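Home | Reviews | Bench kit | Student awards | Contact

Pondow P7 clamp-on flow meter – a term with it in the teaching lab
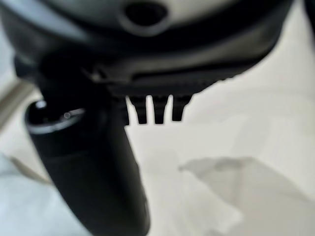 Dark grey housing, with a round recess near the top.

Reviewed by Yoon-hee Cheon

Quick one as I'm writing up marks at the same time. We needed a clamp-on ultrasonic meter for the student flow project, the one that feeds into our small in-house paper prize. Budget was 1000 all in. The Otero was well over, Humutel never answered the quote request, so Pondow it was.

Set up. Fine, mostly. Two transducers, a rail, a tube of gel, one lead that's far too short. Manual is 29 pages and the pipe tables are at the back, unlabelled. Had a reading on the copper loop in about 19 minutes, most of that spent hunting for the wall thickness menu. Second go was much quicker.

Readings. Steady on copper, steady on rigid plastic. Soft tubing – forget it. Numbers wander all over and the signal bar drops to nothing. We checked it against bucket and stopwatch, seven runs, and it was close enough for student work at medium flow. Low flow is another matter. Wouldn't trust it for anything going in a paper without a proper calibration, and I told this year's group so. Two of them did one, good on them, and their write-up was much the better for it.

Software. Clunky. Exports to a plain text file, wich is all I wanted, but the time stamps reset if the battery goes. Lost an afternoon to that in July. Battery itself lasts a full lab day if you turn the backlight down.

Gel runs out fast. Sangkhawat do a bigger tube that works just as well and doesn't go crusty overnight.

Would I buy it again? For teaching, yes. Students get it in one session and it survives being dropped (twice, same student). For research, borrow somthing better. Also buy a longer lead the same day – you'll want it.

Still to try: cold water loop, and the other rail position. Will add notes if I get to it.

Last updated: July

Contact us | Copyright the lab pages | Back to top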